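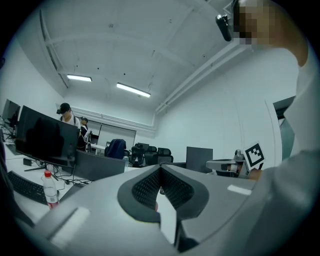 Mamosard notebook, June – gripper pose tracking

Goal for the afternoon: find out why the pose stream from the hand-held grippers jumps when both hands are in use. Wadside build, branch marker-fuse.

Setup
Fiducial markers on both grippers, head view and gripper views recorded together. Logger set to 200 Hz for the fused pose. Room left as it was, monitors and chairs included, as the tracker has to cope with that anyway.

Notes
Replayed log 607 first. The left pose flips for a few samples and then comes back. Looks like the old two-solution problem with a single square seen nearly face on. The solver picks the lower reprojection error each time and has no memory of the last sample.

Changed it to solve over every visible face of the cube as one rigid body. Falls back to a single face only when there is nothing else, and then takes the solution closest to the predicted pose.
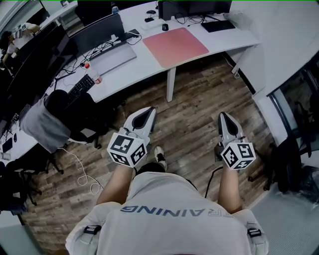 With the forearms stretched out over the floor like this, both cubes are in the head view, so most samples should get the multi-face solve. The harder case is one gripper crossing in front of the other. For that I let the filter coast for 10 samples and then mark the pose invalid. The Duvstead planner used to accept stale poses without complaint. It now checks the flag and holds.

Replayed 607 with the new code: no flips. Latency unchanged as far as I can tell.

Still open
Clock offset between head and gripper streams is a constant in the config. Should be estimated per session.
Masson exporter drops the valid flag. Fix before anyone trains on these logs.
Rerun the older logs overnight, 200 per batch.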